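ok so I finally have a minute to talk about the offseason, and I have thoughts (sorry in advance, this is going to be a few posts)

first up, Gomport let Chang-ho Ko walk. a lefty who ate innings for them every single year and they didn't even make him an offer!! I've been stewing on it since breakfast

he missed a chunk of the summer with the forearm thing, I get it. but he came back and made 4 starts at the end and looked like himself in all of them. the changeup was filthy
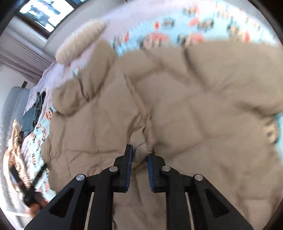

and it's not like they've got arms to spare. the kid they called up from Jonden walked 10 guys in his first two starts. I like the kid! I want the kid to be good! he's not ready to be your number three

my brother says they're saving the money for a bat. which bat?? name him. he couldn't name him

anyway the rumor is Clorkell wants Ko on a two-year deal, and if I have to watch him pitch against us up to 18 times over there I'm going to be insufferable. you've been warned

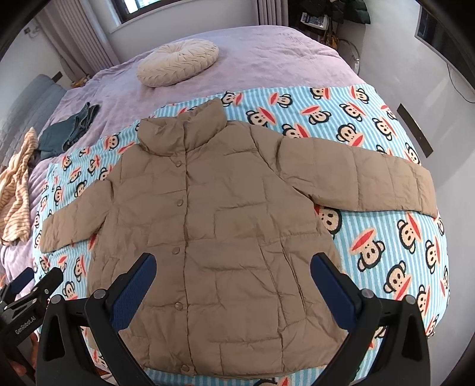 ok somebody asked about the bullpen. Ramasamy is the one bright spot for me, new park, new pitching coach, and they kept the whole back end together. if you're looking for a second team to root for, go there

their closer throws this slow curve that starts at the batter's eyes and I could watch it all day long

also went back through my old scorebooks last night and the smallest crowd I ever wrote down was 2297, a Gomport home game in March, sleet coming in sideways, Ko pitching. he went seven. I couldn't feel my feet and I stayed for every out

so yeah maybe I'm not the most objective person on this one lol

if he signs somewhere before the weekend I'll be back on here yelling. if he doesn't I'll probably be back on here yelling too

Oct 29, 2020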